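Open day at the Gandness workshop

Last updated: June

Members went to see the Plistari arm on Thursday, when Jikero opened its Gandness workshop for the evening. There were 30 places and all of them were taken. The visit was split into two parts, a short talk upstairs and then the arm itself at a table in the lounge.

The talk covered how the arm is put together. Most of the structure is 3D printed, and the files are free to download. The joints are driven by hobby servos, 6 in all, wired one to the next along the arm. The parts came to 350 dollars, not counting the printer. Assembly took two weekends, with most of the second one spent on wiring.

Downstairs we stood around the table while the arm was put through its moves over a mug. It is smaller than many of us had expected, and the white printed links are full of screw holes, so it is easy to see how the sections bolt together.
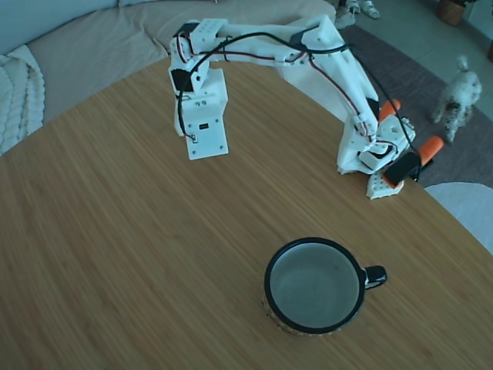
Next visit

The Vídalín group has offered to show us its sorting line later in the summer. Places will be limited again. Please put your name on the sheet by the door if you want to go, and say if you need a ride.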